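Cómo averiguar si un robot le sirve para una tarea (antes de pagarlo)

Por Cayetano Aranda

Guía práctica | Talleres y hogar | Nivel: cualquiera que tenga una mesa y un cronómetro

Cada pocos meses alguien me reenvía un vídeo de un brazo que dobla camisetas y me pregunta si ya puede comprarse uno. Mi respuesta suele ser que no, pero una negativa sin pruebas vale tan poco como el vídeo. Lo que sigue es el método que uso para decidir si una tarea concreta, de casa o de taller, está al alcance de una máquina que se pueda comprar hoy. Se hace en una tarde.

Qué necesita

Una tarea que usted ya sepa hacer. Los objetos reales, con sus manchas y abolladuras. Un cronómetro, una libreta y, si puede ser, otra persona que apunte.

Paso 1. Escriba la tarea con verbos

«Recoger la cocina» no es una tarea, es un deseo. Escriba «agarrar el vaso», «girarlo», «apoyarlo boca abajo en la rejilla». Si un verbo esconde otros tres, sepárelos. La primera vez que lo hice con el empaquetado de Mesgate, un taller que monta estuches de muestras, me salieron dos hojas por las dos caras. El encargado estaba convencido de que la operación tenía cuatro pasos.

Paso 2. Marque los verbos que dependen del tacto

Subraye todo lo que usted haría con los ojos cerrados: enroscar hasta que haga tope, notar que una bolsa se ha pegado a otra, apretar sin aplastar. Ahí es donde se cae la mayoría de las demostraciones. Una ventosa levanta una caja de cartón con mucha dignidad; pídale que separe dos servilletas.

Paso 3. Haga cien repeticiones, no cinco

Con cinco intentos casi todo funciona. Hemi Kerslake probó para mí un brazo de mesa Sonetti con tapones de rosca: 317 intentos, 231 buenos. El folleto hablaba de «alta fiabilidad». Si un empleado dejara mal cerrado más de uno de cada cuatro frascos, la conversación sería otra.

Apunte también qué pasa después del fallo. ¿La máquina se da cuenta? ¿Vuelve a intentarlo o sigue enroscando el aire? Un fallo que se detecta cuesta segundos. El que no se detecta llega al cliente.

Paso 4. Desordene la mesa

Mueva la pieza un palmo. Cambie la lámpara. Ponga un trapo al lado. Muchos vendedores le pedirán que no toque nada, y conviene anotar esa frase en la libreta con la hora. Elvia Espinoza, que compró un Tipoki para clasificar cubiertos, descubrió que por la mañana acertaba y a partir de las cinco, con el sol en la ventana, confundía cucharas con tenedores.

Paso 5. Busque lo transparente y lo blando

Los plásticos claros merecen una prueba aparte, porque los sensores de profundidad suelen llevarse mal con ellos: ven lo que hay detrás o no ven nada. Añada a su lista al menos un objeto transparente y una superficie que no sea dura ni plana.

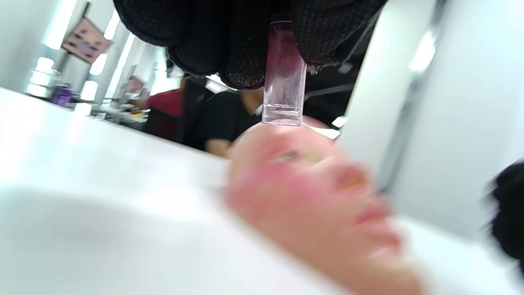
Apoyar una cosa sobre otra es el verbo que más se subestima en estas listas. Parece el final fácil del movimiento, cuando ya se ha agarrado lo difícil, y sin embargo exige saber dónde termina lo que se lleva en la mano. Con un tubo rectangular de plástico transparente como este, sostenido en vertical y con la base plana sobre la frente de una cabeza de maniquí, los dedos enguantados dan por resueltas varias cosas a la vez: dónde acaba un plástico que deja ver lo que tiene detrás, qué inclinación tiene la frente y cuánto se puede empujar. Anote cada una en una línea propia. Si el vendedor solo le enseña el agarre, le falta la mitad de la prueba.

Paso 6. Cuente a los ayudantes

Pregunte quién coloca las piezas, quién reinicia y quién limpia. En la prueba del Gundetti para vaciar lavavajillas, Elsie Trevaskis cronometró 101 minutos de trabajo de la máquina y casi 2 horas de persona a su lado. Vaciarlo a mano le lleva menos que un café — y no hay que actualizarle nada.

Cómo leer el resultado

Si la tarea tiene piezas rígidas, siempre iguales y siempre en el mismo sitio, puede que le salga a cuenta. Si ha subrayado más de la mitad de los verbos en el paso 2, guarde la libreta y repita la prueba en octubre, con los mismos objetos y la misma lámpara.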